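Print this page | E-mail to a friend

Five minutes with Rocío Bravo

December 2025

Rocío Bravo is on her second coffee when we sit down and she's already apologizing for the noise. Grinder's broken, the other grinder's louder. Hernari, her place on the corner, seats 8. That's it. "People ask when I'm getting more tables. Where? On the roof?"

She opened in October with 4000 in savings and a lease she calls "a dare." Before that, eleven years of payroll at Dudier. Didn't hate it. Didn't love it. "I was good at it, so I stayed. Then my sister said, you talk about coffee at funerals."

The beans come from Dénes Kun, who roasts in small lots and wont be rushed. She once asked for a darker roast. He sent the same one back with a note. "The note said no."

Mornings are the hard part. Up at four, doors at six, a line by ten past. Best day so far was 100 cups, the Saturday-size crowd she'd budgeted for by spring. Rent is 1140 and she says the number fast, like pulling off a tape. "I know it better then my phone number."

Pastry? Tímea Oláh bakes it, walnut rolls mostly, gone by nine. No, she won't hold one for you. Regulars have tried.

And the plain white cups, no logo, no name? "Logos cost money. Also I like them. You look at the coffee."

Next year, maybe soup. Maybe a day off. She's up before I can ask which first, somebody wants oat milk.

Interview by Ilgın Aksoy 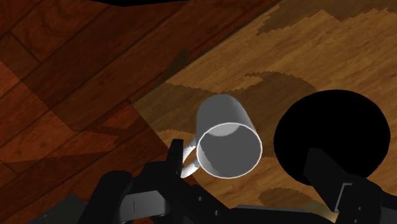 A plain white mug.

Contact the editors | © Prandomach | Back to top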